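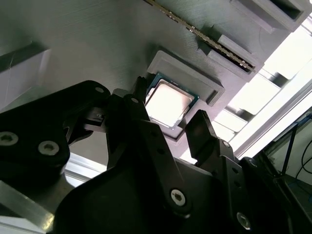 Photo: Siiri Grīnberga

Overtime in Grilwood

The gym at Grilwood High holds 298 people if the fire marshal is feeling generous, and on the night of the Stollen game I swear every single one of them was stomping. You could feel it come up through the legs of the broadcast table. My water bottle walked itself right off the edge!

"Welcome back to Grilwood Basketball," I said into the headset, much too loud, and Alistair Gourlay winced and slid my volume down.

Alistair had called games at our school since before I was born. He wore the same green cardigan all winter and kept his rosters in pencil. I was a junior who had talked her way into the second chair by writing him a four-page letter, and this was my first night on air. It was December, the windows up by the rafters were black, and I was so happy I could barely sit.

"Tell them who's got the ball, Zerrin," he said, off mic.

"Petrică Barbu has the ball! Barbu, the sophomore, left side, looking, looking, he's still looking..."

Petrică was in my chemistry class. He was the shyest kid I knew until somebody handed him a basketball, and then he was a whole parade. He faked one way, went the other, and put up a shot so high it nearly kissed the championship banner. It dropped straight through. I screamed. I mean a real scream, right into the microphone, in front of the entire listening public of Grilwood (my mother, Alistair's wife, and the bus driver out in the lot).

"That ties it," Alistair told them calmly. "We'll play some more."

Overtime! I had written out facts for every player on little cards, and I had used all of them by halftime. Coach Sakalauskas was down on one knee with her clipboard, drawing something with so many arrows it looked like a weather map. The Stollen kids were passing around a towel. Their center, who had been terrific all night, was laughing at something, and I liked him for that.

"What do I say now?" I whispered.

"What do you see?"

So I said what I saw. I said Sarmīte Sakalauskas had lost her voice and was coaching with her eyebrows. I said the pep band's trombone player had his eyes shut. I said our point guard had retied her brother's lucky shoelace around his wrist for him, right there at the rail, and he'd run back out without looking at the score. Alistair put his pencil down and let me go on.

With 3 seconds left we were behind by one. Petrică got the ball at the top of the key and the stomping stopped, all of it, and I dropped my voice too without meaning to.

"Barbu," I said. "He's going up."

The ball hit the back of the rim, then the front, then sat there on the iron like it was thinking it over. It rolled off on the wrong side. The horn went.

I looked at Alistair. He pointed at my microphone.

"Stollen wins it," I said, "and oh, you should have been here."

He laughed so hard he had to take his headset off. Then he handed me the pencil and told me to write down the final.

Contact the editors | © Grilwood Story Page | Back to top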